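Isah arm kit from Plundwood – quick review
Dec 3, 2019

Bought for the silk flower side of the shop. Paid 428 on top of the arm lease for the gripper and teaching software. Quick notes, busy month.

Set-up
Took me and Tobiloba Balogun an afternoon. Manual is thin, cable diagram wrong way round. Support rang back the same day, fair play.
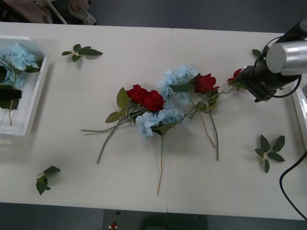 Picking is the best bit. Teach it a height, give it a start point, off you go. Roses it takes by the head, stem trailing, and the black fingers are slim enough to get in among the hydrangeas. Leaves are another matter – we keep the loose sprigs spread out on the white table and I still place most of those by hand. Stems do tangle if you bunch them to close.

Software
Plain, a bit ugly, does the job. Saving a routine takes two clicks, finding it again takes ten. No undo!! Lost a whole evening's teaching in July that way.
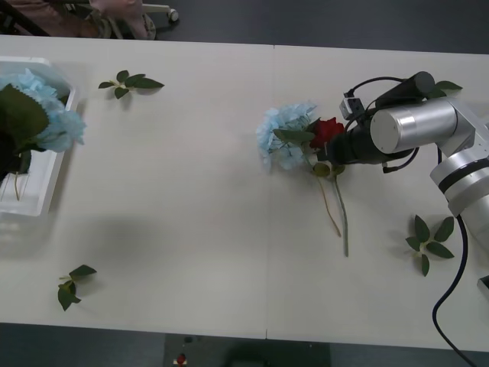
Updates come by email link, which feels old fashioned. Last one fixed the slow start, so no complaints there. Would like a proper sound when it stops, the beep is tiny and our workroom is noisy.

Spares come from Grenow, finger pads arrived quick – decent price too.

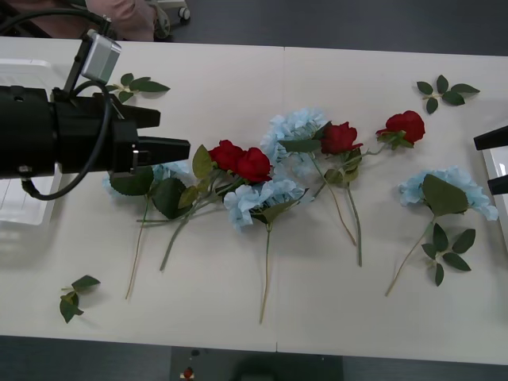
Verdict
Good for steady, dull repeat work. Not for anyone wanting finished bouqets on day one. Would buy again, would ask for a better manual.

Ingeborg Wegener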